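Why Does the Hotel Kettle Live on a Tray?

By Nuala Gilmartin
Filed under: Ordinary Stuff, Explained
March 25, 2019

If you have ever stayed in a hotel, you probably did three things in the first minute. You bounced on the bed. You looked in every drawer and found a laundry bag. Then you found the kettle and asked if you could press the switch.

Grown-ups do the same, only they call it "checking the room."

The kettle usually sits on a black plastic tray with little hollows in it, and the people who run hotels have a grand name for this. They call it a hospitality tray. Hospitality means being nice to guests. So it is a being-nice-to-guests tray, and nobody has ever said that out loud at a front desk.

What are all the dents for?

A tray like this is molded. Somebody heats a sheet of plastic until it goes floppy and pulls it down over a shape, and when it cools it keeps that shape forever, a bit like your uncle's couch. Every dent has one job. Round dents are for cups. Narrow slots are for sugar and coffee sticks. A taller slot holds tea bags in their paper or foil packets, which are called sachets (say it "sa-SHAYS," and try to look bored while you do it).

The dents are also a kind of checklist. Muireann Phelan used to get rooms ready at a guesthouse called Stavbridge, and she told me she hardly ever looked at the written list. "An empty hole is the list," she said. If a cup is missing, there is a round gap staring at you. It is the same trick as the silverware drawer at home, the one you put the forks in wrong.

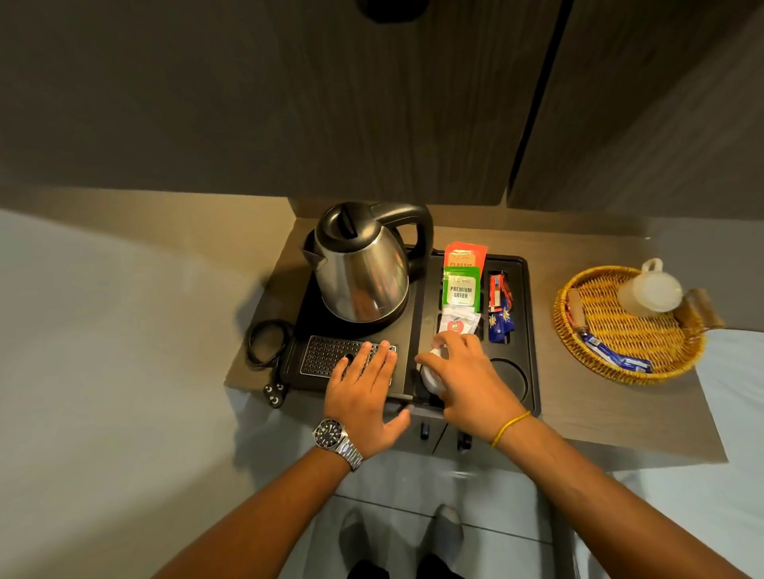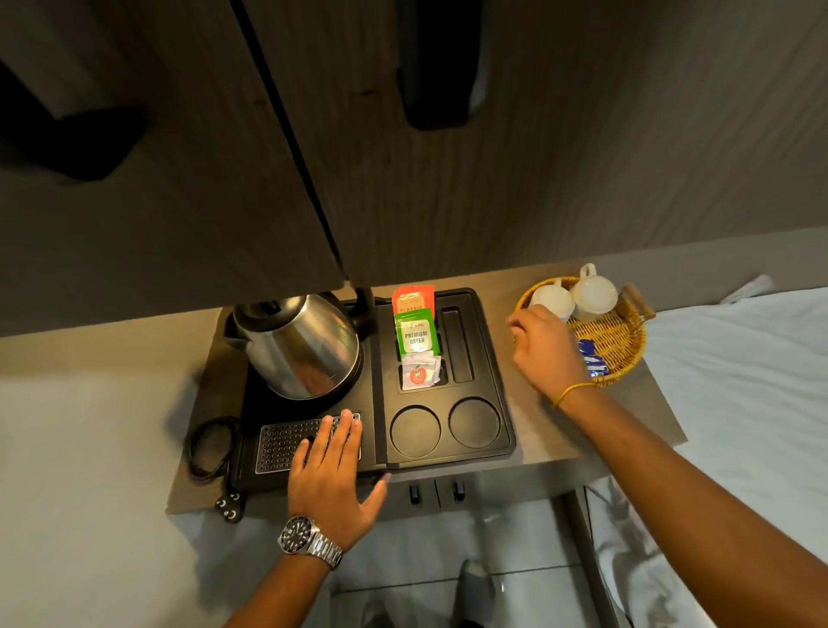
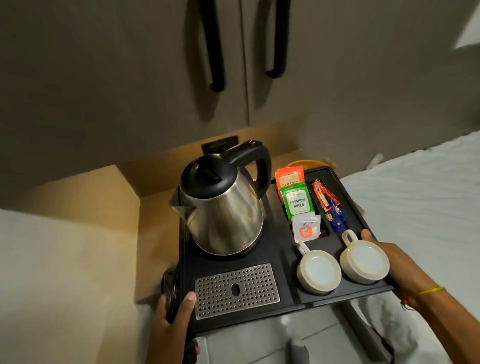
Photos: Muireann Phelan. Three looks at one tea tray, with its steel kettle, its metal grate and its packets of tea.

The metal part with the holes

Now for the bit that children always poke. In front of the kettle on this tray is a metal rectangle full of small round holes. It's a drip grate. Anyone who pours boiling water while still half asleep will spill some, and the grate gives the spill somewhere to go. Water drops through the holes, and your cup stays out of the puddle. Coffee shops have the same thing under their big machines, only theirs has seen more.

Why are the cups upside down?

Look at the two cups on the tray in the last photo. Their bottoms are in the air. Dust falls down, since it has never learned to do anything else, and an upside-down cup collects it on the outside, where you won't be drinking it. In the middle photo the cups are in a wicker basket, and you can see the two round hollows on the tray with nothing in them.

Why three kinds of packet?

Guests are fussy. One wants plain tea, one wants green tea, and one wants to know why there is no hot chocolate. On this tray the orange-red packet says CLASSIC and the green one says PREMIUM GREEN. They stand up one in front of another like kids in a class photo, tall ones at the back, so that you can see there is more than one to pick from.

The stick packets are long and thin for a good reason. You tear off one end and tip. A square packet works too, but it tends to open all at once, over your sleeve.

And the cord?

A kettle like this comes in two parts. The flat round base stays attached to the cord, and the kettle lifts off it, so you can carry the water to the cup without dragging a wire behind you. The cord gets coiled up so it doesn't wander. The plug here has three pins, and plugs come in different shapes in different countries. Pack your own kettle for a long trip and you may find it fits nothing at all.

Set one up yourself

You don't need a hotel. Take a baking tray, two cups, two spoons and a few tea bags, and find each thing its own spot. Leave the real kettle to an adult, because boiling water is not a toy and neither is an adult who has just been scalded. Then knock on a bedroom door, say "Hospitality!" in a loud voice, and see how they take it.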